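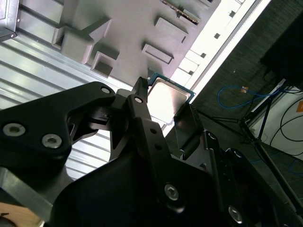
Posted in March - workshop notebook, Ellside bench

We use cookies to remember your settings. By continuing to read you accept this. [Accept] [Manage]

10:12 start. Thermal paste comparison, second batch. Poojary compound vs the Plullarum tube we've been using all winter. Want a number by lunch, probably won't get one.

Ambient is a mess. Heater came on while I was logging and everything drifted up, so first run is junk, threw it out. Door shut for the rest. Should put that on the run sheet.

Paste notes:
- Poojary: stiff out of the tube, strings when you lift the nozzle. Spreads ok if you let it sit in your hand a bit first
- Plullarum: thin, goes everywhere, got it on my sleeve again. Cleans off easy tho
- pea in the middle for both. NOT the X, we did the X last time and it squeezed out the sides

Old paste off with wipes, two passes, then a dry one. Cheap wipes leave lint, dont buy them again. The Romgate ones are fine.

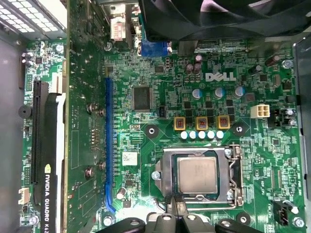
Dell board, CPU in the socket, lever side on the right.

Load for 10 minutes, idle for 12, then read. Fan pinned at 2000 rpm the whole way, otherwise the curve hides everything. Run 1404 is the good one so far - flat line after the first few minutes, hardly any wobble. The one before it has a bump I can't explain, maybe the cooler wasn't down even. I did the screws in a hurry. Cross pattern, half turns, slow down next time.

So far Poojary looks a little better but I wouldn't bet on it, gap is smaller than the spread betwen repeats. Need more repeats per paste before anyone changes the order. Also want to know what happens after a few weeks of heat cycles. Plullarum went dry on the Romgate machines last year and that matters more to me than a degree on day one.

To do
- tape over the heater switch
- new probe, this one reads high when the cable moves
- ask for more Poojary, tube is nearly flat
- copy the log off the bench laptop before it updates itself again

Stopped for lunch, picking up at run three.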